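Electric steering in the facelift Overgaard – can we talk about it without a fight?

7 min read

nordwagon
Mar 21, 2018

Hello all,

I have been reading this forum for a long time but I write rarely, so please forgive me if there is already a thread for this. I searched and found only the one that was locked in November.

My question is about the steering in the Storner Overgaard. I own the early wagon with the hydraulic steering and the 141 hp engine. It is a slow car by today's measure and the seats are tired, but I love how it drives. Last week my dealer lent me the facelift car with the electric steering for two days. On paper it is better in every way. It is quieter, it has more power, the gearbox changes more softly. When I gave it back I was relieved, and I have been trying to understand why.

The best I can explain it is like this. In my old car, when I turn into the road by the reservoir, the wheel becomes heavier in a gradual way and I feel small movements from the surface. In the new one the wheel also becomes heavier, but it feels as if somebody decided beforehand how heavy it should be. In the middle position there is a dead area, and on the highway I made small corrections all the time. After an hour my shoulders were tired.

I am considering trading my car this year because the timing chain is starting to make noise when cold. So it is a real question for me and not only philosophy. Do you get used to it? Is there a setting that helps? Or should I repair my old one and stop reading the dealer's emails?
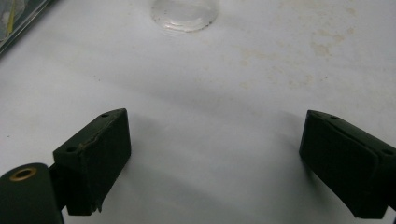

Dark green on white.

hillclimb_otto

You get used to it. I had exactly the same complaint for the first month, and then I went back to my brother's old one and thought something was broken, it was so heavy at parking speed. We forget that part. Everybody talks about feel, and then they have to turn around in a narrow street with cold fluid in the pump.

Try the Comfort setting for steering and Sport for the engine. It sounds wrong but Sport steering in this car only adds weight, it doesn't add information. With Comfort at least the wheel is not fighting you.

Arnar Ragnarsson

I disagree with Otto about getting used to it, or let me say it differently: you can get used to anything, but that is no argument for the thing. I got used to my office chair too.

I have driven both cars on the same roads and on the same tires. The difference is there, and it is largest exactly where nordwagon says, in the first few degrees from the center. When you drive fast on a mountain road it is less bad. It is the normal driving, 50 mph on a slightly worn country road, where the old car tells you something and the new one says nothing.

But before you blame the rack, what tires were on the dealer's car? And which wheels? Dealers love to put the biggest wheels on the loan cars. The early wagons came mostly on the small ones with a tall sidewall. That changes the steering more than most people want to believe.

nordwagon

Arnar, good question. It had the large wheels, yes, with the very low tires. I did not look at the brand, which was stupid of me. I can ask the dealer.

Otto, thank you. I did not try the mix of the settings. I had everything in Sport for the first day and everything in Comfort for the second. On the second day I think I was already annoyed, so perhaps I was not a fair judge.

pelle_flat6

Here comes the yearly funeral for hydraulic steering. Storner dropped it, everyone dropped it, it's gone. The pump ate power all the time and the lines leaked on every single early Overgaard in our group. Mine left a spot on my father-in-law's new driveway and I still hear about it at dinner.

The facelift car is the best all-round wagon they have made. If they had never printed the word "electric" in the brochure, half of this forum would have praised the steering.

Arnar Ragnarsson

Pelle, this is not true and you know it. People complained at the first Flulthorpe meeting where the car was shown, before anyone had seen the brochure. I stood in line to drive it. The man before me came back and the first thing he asked was if the tire pressures were correct.

I don't say that it is a bad car. I would buy it for the brakes alone. But a loyal customer is allowed to say that one part became worse.

pelle_flat6

One man in a line. Fine.

I'll give you that the early software was not good. Mine had the update at the first service and the center got calmer after it. nordwagon, did the dealer's car have the update? They can see it from the service history in one minute if they want to look.

m_tolliver

Joining in because I went the opposite direction. I sold a facelift car and bought back an early one, and I am not sure I would do it again.

Yes, the steering is lovely. But I have replaced both high pressure lines, the pump, and finally the rack, because the bushing had play in it. The rack was a rebuilt one from Dekemau and it cost 990 dollars before labor. It is a good rack, tight and smooth, and they were patient with me on the phone when I had ordered the wrong side of the world's version (left-hand and right-hand cars are not the same, do not laugh). But add it all together and it is not cheap nostalgia.

What I want to say is that if your chain is also making noise, you should have a proper estimate for everything first. Chain, guides, tensioner, and let them look at the steering lines when the front is apart. Then compare. I made my decision with the heart and did the mathematics afterward.

nordwagon

Thank you, this is very useful. I have asked for an estimate for the chain but I did not think of the lines. They are original. There is a little moisture at one of the joints – I have wiped it and it comes back slowly.

I also called the dealer. The loan car has the update already, so I am afraid that was the good version. But they have another facelift wagon in stock, a used one, on the small wheels. I have a drive in it arranged and I will take it on the reservoir road this time, in the way Otto said.

hillclimb_otto

Good plan. Check the pressures before you leave, with your own gauge. The dealer where I bought mine had all four much too high, I suppose from transport, and it drove like a shopping cart.

And drive your own car on that road the same morning, before. Memory is kind to old cars.

Arnar Ragnarsson

I agree with Otto for once. Same morning, same direction, same weather. And do not turn the radio on.

nordwagon

So, I have done it. I drove my own car first and then the used facelift one on small wheels, pressures checked. It was 30 degrees outside and dry, and the road was almost empty.

I must admit that it was much better than the first one. The dead area in the middle is still there but it is smaller, or maybe softer at the border. I did not make the nervous corrections on the highway. With Comfort for the steering it was light, and I could place the car well enough. What I still miss is the texture. On the rough piece after the dam my own car moves a little in my hands, and in the new one I heard the bad surface but I did not feel it.

Also, Otto was right about memory. My car is heavier than I believed, and there is a small knock at full lock which I had trained myself not to hear.

I have not decided. The estimate for the chain is not here yet. My wife drove the new one home from the bakery – she came with me for the second half – and said that it is a nice car, and why is it taking so long.

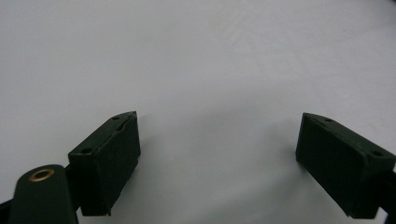
Pelle wrote that a knock at full lock on the early cars is in most cases the upper strut mount and has nothing to do with the rack, so please do not let a workshop sell you a rack for it before somebody has put a hand on the spring and turned the wheel.

m_tolliver

Pelle is right, and I wish I had known. Mine knocked too and the new rack did not cure it. The mounts did. If you keep the car, do the mounts first and have the alignment set after, otherwise you will judge the steering on a crooked car.

Arnar Ragnarsson

My vote stays with repairing. But not if the chain guides are already broken, in this case I would sell it to someone with a second car and a warm garage.

If you take the facelift car, look for one without the large wheels from the beginning. They are often a bit cheaper because they look poor in the photos.

pelle_flat6

Arnar recommending a facelift car, under conditions. I have saved this page.

nordwagon

Thank you all, I will write again when I have the estimate for the chain. Does anybody know if the strut mounts are the same for the wagon and the sedan? The parts list I have shows two numbers for the left side and I do not understand the difference.

m_tolliver

Different. The wagon with the factory tow bar has its own number again. Send the last digits of your VIN to the parts counter and let them choose.

Contact the moderators | © 2018 Overgaard Owners Board | Back to top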